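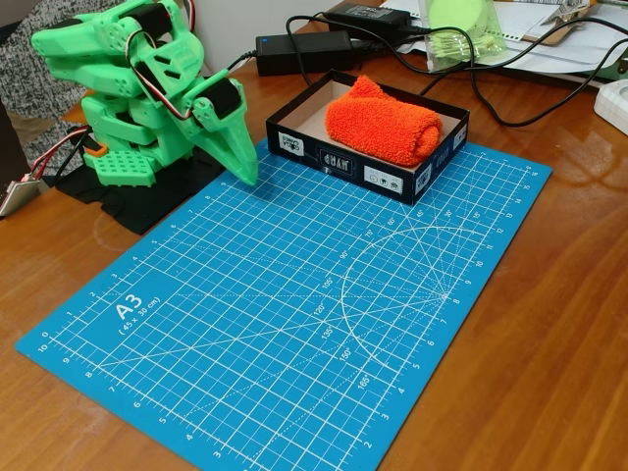
What size cutting mat should I buy if I only want one?

A3. Big enough for most card, fabric and box work, small enough to stay on a desk next to everything else. The size is usually printed in a corner, along with the centimeters – 45 x 30 – so check there if you're buying secondhand and the seller doesn't say.

That was the question we got most after the February swap, so this month's desk item is all mats. Quick one, I'm typing between deliveries.

Storing it. Flat. Always flat. Mine lived behind a radiator for one winter and it has had a wave in it ever since, and no, books on top did not fix it. Under the bed is fine. Leaning against a wall is not fine. Car in July, absolutely not.

Cleaning. Lukewarm water, drop of dish soap, soft cloth. Hot water will warp it. If you cut felt or anything fuzzy the fibers get down in the cuts and the mat stops closing up properly – a white eraser rubbed in circles pulls most of them out. Lint roller for the rest.

The lines. People ignore the angle lines and then ask me how to do a clean 45. It's printed right there! On the ones with a half circle of degrees, put your ruler edge on the point where all the lines meet, swing it to the number you want, hold it down hard, cut. 30 and 60 are the ones you'll use for hexagons. 15 hardly ever comes up but it's nice for bunting. Do one test on scrap first, some mats are printed slightly off and you want to know before it's your good fabric.

Also don't trust the ruler along the edge for anything that really matters. Fine for rough sizes. Use a steel rule for the rest.

Lining small boxes. Several of you asked about the shallow trays again. Black card outside, white inside is what most people are saving at the moment, they come with small electronics and so on. Leave the labels on until you know what paper you're covering with. Thick paper hides them, thin paper shows every edge. To peel, warm with a hairdryer and go slow from a corner. Cut your lining two millimeters short on each side or it will buckle when you push it in. Everyone cuts it exact the first time.

Good for: one pair of socks, rolled. Seriously. If you're giving socks as a present, roll them up tight, put them in a low open tray and skip the wrapping, just a paper band across the middle. Fuzzy ones work best, they fill the space and hold themselves in place. Bright color in a dark box looks like you spent more then you did. Edin Dimitriou did a whole drawer of these for the Plorley table and they went before lunch.

Roll, don't fold. Toe end first, cuff on the outside, seam side down in the tray.

Blades. Change them more often. A dull blade makes you press, pressing cuts too deep, deep cuts don't heal. Old ones go in a lidded jar, not loose in the trash please. Tredwood Hardware takes full jars at the back counter, ask for the metal bin.

Stock at the swap shelf. A3 mats, 8 left, blue or green, no picking by text message. Box trays, 70 flat-packed, take what you need. Cutting knives all gone untill the next order. Felt scraps from Degefa Upholstery, one bag each.

Next month is glue. Send me your glue questions, the Nanduson drop box is easiest, or reply to this. I know somebody is going to ask about hot glue on a cutting mat so I'll say it now – put baking paper under it, and if you already have a blob stuck on there leave it until it's hard and flick it off with a plastic card. Don't use the knife.

Swap table opens at the usual time. Bring a bag.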